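Osura Gets a New Nozzle (and a Bath)

Streets and Alleys, February

Regular readers will remember that the Gornbridge streets section owns one robot. It is called Osura, which was the model name on the crate and stuck before anyone could hold a naming contest. It is a four-wheeled cart the size of a chest freezer, it follows cracks in pavement at walking pace, and it fills them with hot sealant. On a good day it does this in a neat black line. In the last weeks of the fall season it did it in a line that looked like somebody icing a cake on a bus.

So Osura has spent the winter in bay 7 with its covers off, and people keep stopping me in the hallway to ask what is taking so long. What follows is my attempt to stop the hallway meetings.

The wobble first. Trefor Phillips blamed the steering, having blamed the steering for everything since the machine arrived. He had both front wheels off before lunch, replaced a bearing that was a little rough, and put it all back together. The wobble was still there. He maintains the bearing was worth doing, and I have agreed with him in writing so that we can move on.

The real trouble was in the arm. Osura carries its nozzle on a short sliding rail across the back, and the rail moves left and right to keep the nozzle over the crack while the cart itself rolls more or less straight. The rail is driven by a toothed belt. Sealant had been dripping on that belt all season, setting hard between the teeth, and every time the belt went around it climbed over the lumps and dropped the nozzle off the line. Wyn Skyrme found it by unplugging the motor and pushing the carriage along by hand, which took a minute and made a noise like a zipper full of sand.

We ordered a belt from Stefanou and were sent one for a different machine. We ordered it again. The second belt fit. Wyn has made a drip shield for it out of a cookie sheet, cut down and bent over the edge of the bench, and I would put it up against any factory part we have paid for. The cookie sheet came from the break room. If it was yours, see Wyn.

Then the nozzle. The old one had worn from a round hole to something closer to a teardrop, and Idris Nicholas measured it and went quiet. A worn tip throws more sealant to one side, so even with a perfect rail you get a fat edge and a thin edge. The new tip is harder steel and cost us 146 dollars. Idris wants it checked with a plug gauge at every service from now on. The gauge hangs on a nail by the bay door. It should stay on the nail.

Heating next, and this is the part the operators need to read. The tank runs hot enough to hurt you badly, and the hose between tank and nozzle has its own heater. In the fall we had two cold starts where the tank was ready, the hose was not, and someone ran the pump anyway. The pump lost. From this spring the control box will not let the pump turn until the hose has been at temperature for seven minutes. You will stand there. You may not tap the screen with a glove to hurry it up, and Idris can tell from the log if you have tried.

After that came the cameras, and with them most of the arguing. Osura finds its crack with a downward camera on the front bumper and a wide forward camera up on the mast. Last season the tracking software was mostly fine on smooth streets and had strong opinions everywhere else. Tar stains were cracks. The shadow of a phone line was a crack. One afternoon it followed a garden hose up to a driveway apron and waited there until Trefor came to get it.

Rakiya Iyamu has been reworking the settings street by street, beginning with Lumholm Street, which is first on the spring list and has a little of everything wrong with it. 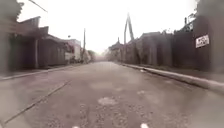 Lumholm Street. Long crack to the left, gravel and crumbled asphalt straight ahead.

The crack is easy. It is dark and it runs on for a good distance on the curb side, and Osura should pick it up and stay on it. The trouble is the rough stuff in the lane. To the old settings, the edge between asphalt and loose stone counted as a crack, and so did most of the gaps between stones. In Rakiya's first bench run the software drew 300 separate cracks across that kind of surface and asked for 2640 feet of sealant to deal with them. Filling gravel with sealant is a recognized way of making a very expensive brownie.

Her fix has two parts. A line now has to hold roughly the same direction for several feet before the machine will believe in it. And any area that is speckled all over gets marked as a no-fill zone, and the cart goes through with the nozzle lifted and the pump off. Those areas go on a list for the hot-mix crew, who have real shovels. Patches that are simply paler than the road around them are left alone unless there is an open seam at the edge. Scraps of white paint are to be ignored entirely. She reports that the software has accepted this with poor grace.

The mast camera also got a proper going over. Its lens is wide and pulls everything at the sides out of shape, and the correction file on the machine dated from before the mast was bent on the bay door. (The door has been repaired. The driver has been forgiven.) Rakiya re-shot the calibration board with the camera at its new height and tightened the bracket with thread-locker. Please don't use the mast as a handle when you push the cart up the ramp. There is a handle. It is yellow.

Aníbal Barreto did the last job, the one with no glory in it, and scraped the undercarriage. It took two days with a plastic scraper, a heat gun and a radio. He recovered one glove, a quantity of leaves in sealant, and the ten-millimeter socket that Trefor had been accusing the night shift of stealing. He has also repainted the wheel hubs, which was not on the work order and looks very nice.

What's left to do before the season:

Run the rail end to end under power for an hour with the new belt, then re-check tension.
Lay a test line on the yard slab with the new tip, cold morning, full warm-up.
Replace the left wheel guard, on order.
Walk Lumholm Street with the cart, pump off, and compare its crack map with Rakiya's chalk.

Anyone on the operator list should come by bay 7 at 6:30 a.m. during the test week for a turn at the new start-up screen. The week will be posted on the bay door once the wheel guard turns up. Wear boots and long sleeves. Bring your own coffee, as the break room is currently short one cookie sheet and feelings are running high.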